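Home | Visits | Notes | Archive | Contact

Visit report: Walten ceramics works, 17/05/2024

The Walten plant makes glazed tableware on 2 lines. Clay body comes from Girnetti in bulk bags and is mixed on site. Pressing, drying and glazing share one hall - the kiln is next door. It is a roller type by Jarman, 73 meters long, and was running at reduced speed for a maintenance check.

Spoons are glazed by dipping. A hole near the end of the handle, as on the white soup spoon resting on the "Rabbit" tray, also lets the finished piece hang from a hook.

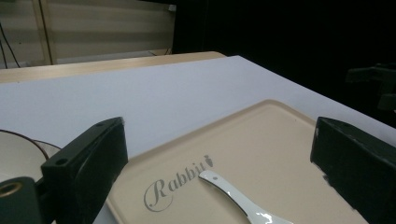 Inspection and packing

Pieces are sorted by hand under strip lights. Pinholes and bare spots go to seconds. The lot we followed had 739 pieces, of which 134 were set aside, mostly for glaze runs. Cartons go out through the Gelska depot. Kiln logs were not available on the day and should follow in June.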